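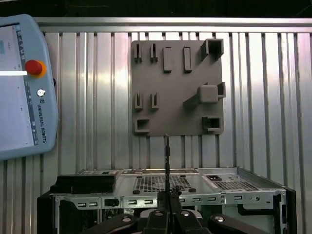
Annatjie Baloyi had always maintained that a wall tells you more about a workshop than the people in it do, and so on her first morning at Pillay she stood with her coat still on and had a good long look at one.

It was ribbed aluminium, and somebody had fixed a square grey board to it, full of clips and blocks and hollow sockets, every one of them waiting for something to be put in it. Her grandmother had kept a dresser like that – a hook for each cup, and woe betide the child who hung the blue one where the green one went.

"You're admiring my board," said Mandla Mahlangu, coming in backwards with two mugs and a packet of biscuits under his chin.

"I'm wondering what the ramp is for."

"Ah." He put everything down, which took a while, and stood beside her. "I drew that ramp 30 times. Tshepo said it would never hold, and Tshepo is nearly always right, so I made it a bit thicker each time and didn't tell him."

"And the little slots?"

"The slots came first. You always start with the small ones, when you're still cheerful."

She laughed, and took her coat off at last, and he showed her the drawer where the parts lived, all wrapped in a tea towel that had clearly come from his own kitchen. He unfolded it on the bench with great care, corner by corner, and then held out one small square peg to her on the flat of his hand.

"Go on," he said. "Top right. It's a bit stiff."

Annatjie wiped her fingers on her skirt and reached up.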